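4.2 Gripper comparison, drawer task

We ran the Clestum and Delton fingertips on the same arm, same controller, 118 pulls each. Clestum opened the drawer fully in 88. Delton in 60, mostly slips at the start of the pull. Stiffness gains were left alone thoughout.

Figure 4. Kitchen setup for the drawer task, drawer open. 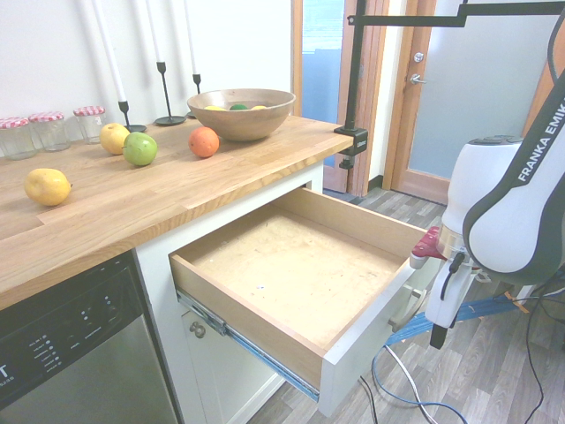 Would a softer controller help Delton? Possibly, but slips came before the arm built up speed, so we'd change the pad material first.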